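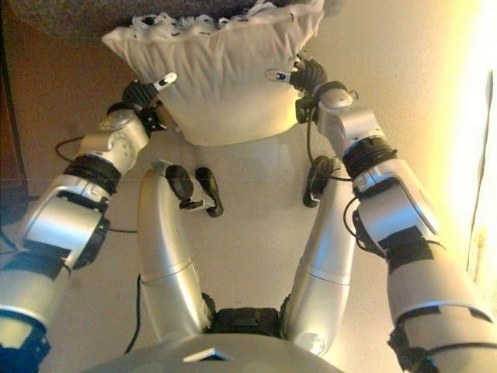 Ticket 2174 again, the Grabner 636 washer that fills and washes fine and then refuses to spin. I know the last reply said to close this if I didn't write back within the week, and I didn't, sorry, we had family staying. It's still doing it! Towels and sheets are hit or miss, jeans are usually okay, and the worst thing by far is a single pillow. Think of a soft one like the cream-white one on the brown carpet, all bunched up along one edge and round and bulging on the other. Put something that shape in by itself and the drum tries to get going, thumps twice, slows down, tries again, and after a long sulk I get code 44 and a tub full of water.

What I've tried so far:

Leveled the machine. The back left foot was off the floor by maybe the thickness of a coin. Fixed it, locked the nut, put a level on top both ways. Less walking, same code.

Cleaned the drain filter. Found a hair tie, a guitar pick (not ours??) and a lot of gray fuzz. Ran a drain-only cycle after and it emptied in no time, so I don't think the pump is the trouble.

Pulled the drain hose and looked through it. Clear. Put it back, got my socks wet.

Empty spin at 800. Perfect, quiet, no code. Did that three times because I didn't believe it.

Two pillows on opposite sides. Worked once, failed once.

Tayla Te Moana on your phone line had me unplug it for ten minutes and hold the start button when I plugged it back in. All the lights blinked, so I guess the reset took, but the next load of towels stopped in the same place. She was very nice about it, please tell her I'm not mad.

My neighbor Modupe Akpan has the same washer, bought in January, and hers has never shown a 44. We swapped loads one afternoon to see. My towels spun in hers. Her towels did not spin in mine. So please don't tell me it's how I load it.

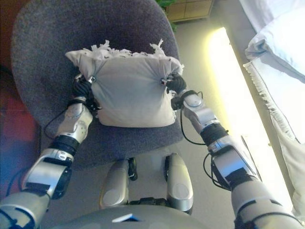

Update from customer
Jeptoo Muli | 5 June 2018 | Status: reopened

Okay, some progress. I took the back panel off like Gertraud Hämmerli asked in her email. Belt looks good, no cracks, tight enough. Then I pushed down on the drum from the top and let go, and it bounced four or five times before it settled. Did the same at Modupe's and hers came up once and stopped dead. So is it the shocks? I got a flashlight in there and the right front one has an oily streak down the side. The other one looks dry.

I called Wosik in Prirkside for parts and they have a pair on the shelf but want the old part number, and the label on mine is rubbed off except for the last bit. Can you look it up from the serial number on the original ticket? And do I need new pins too, or can I reuse the old ones? The video I watched broke one getting it out.

One other thing, if someone's coming out, the dog has to be shut in the back room first, so a call ahead would be great. Mornings are best. I'm at the laundromat until then.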